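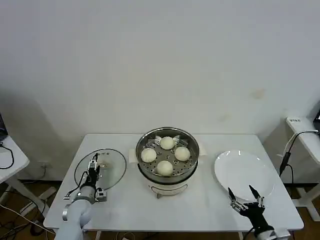
Gestthorpe's Friday supper club is back for the autumn, and there was a lovely full room at the Mykhailiuk Hall to welcome it home after the long summer break. The club began with ten regulars and a borrowed kettle, and it now has 17 names down for every sitting, with a few hopefuls from Tellstead asking to be squeezed in. Each week a different member chooses the menu, and first up was Qiuyue Cui, who went for round white steamed buns, done in an electric steamer with a metal tray, just as her grandmother in the city used to serve them on cold evenings (though over a coal stove in those days!).

Rohani Lubis takes her turn next with a coconut and pumpkin curry, and she would be very glad of any spare pumpkins from local gardens, however knobbly. Suppers run until the end of October, doors open at 6pm, and newcomers are warmly invited to put their names on the list by the hall door.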